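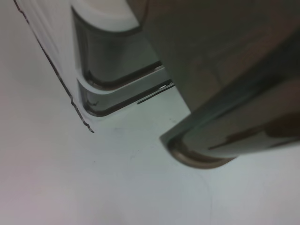
One township clerk who moved over to the Clenderier in March told us her old voting box took longer to set up than the meeting took to run, and that she now has the tally on the wall before the members sit down.

Clenderier Council Voting System

The Clenderier is a desktop voting set for city councils, village boards and school boards. Each member gets a keypad with Yes, No, Abstain and Recuse keys. The clerk opens and closes the vote from a base unit made by Bralten. Results go to a wall display and to the minutes file at the same time.

What you get
Base unit with power cord
12 member keypads
Clerk's control pad
Carrying case
Printed quick guide

The base unit stores 2,000 roll calls before the oldest ones need to be exported. Keypads work up to 100 feet from the base. A presiding officer's keypad can be set to vote only on a tie – check your local rules before turning this on.

Motions can be typed in ahead of time or loaded from an agenda made in Muvau. Members who join or leave partway through a meeting are marked by the clerk, and the quorum line updates on the display.

Extra keypads are sold one at a time. Rental sets are available for swearing-in meetings and joint sessions.

Comments

Yakubu: Does the tie-break setting carry over when a new mayor takes the chair? Ours had to be entered again.

villageboard_clerk: It stays with the seat on ours. Look under Seats – not under Members.

Reader: Please add a larger Recuse key. Otherwise no complaints after a full budget season.

Contact sales | Copyright Clenderier | Back to top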